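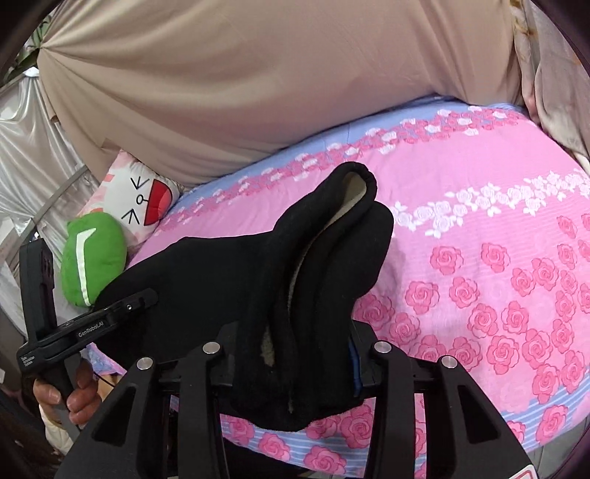 A black fleece garment with a beige lining, over a rose-print sheet.

The laundry service in Tolisham takes in winter fleece from February on, and its head of garment care has handled little else for 18 years. She asked to be identified by job title only. We spoke at the sorting bench on the subject of lined fleece, and why so much of it comes back from home storage in poor shape.

"The lining goes first," she said. "The outside is a short, dense knit. The lining is longer and fuzzier, and it rubs against whatever is worn under it." Small worn patches on a pale lining are common and do not mean the garment is finished. She checks whether the backing still holds when pulled gently with two fingers. If it does, the piece is washed and returned without repair.

Her washing instructions are short. Turn the garment inside out, close any zipper, use cool water and half the usual detergent. No fabric softener. "It coats the fibers and they mat." Spin low, then dry flat for 26 hours in an unheated room.

Folding is where she disagrees with the Bitville branch, which rolls everything. A ribbed cuff or hem that is rolled under tension stays stretched, she said. She folds on a bed or other wide surface, sleeves in first, then the hem up once.

"A bed is fine. A printed sheet is fine too, as long as it has been washed a few times. A new one can leave color on a light lining."

Dark fleece also picks up lint from bedding, and she goes over the outside with a dry brush before the last fold. The Bitville staff use a sticky roller. She finds that it leaves residue on the ribbing.

For storage she prefers cotton bags, 7 garments at most to a bag, with the thickest at the bottom. Plastic boxes are acceptable if the lid is not sealed. Bags are opened and aired once in the middle of the season.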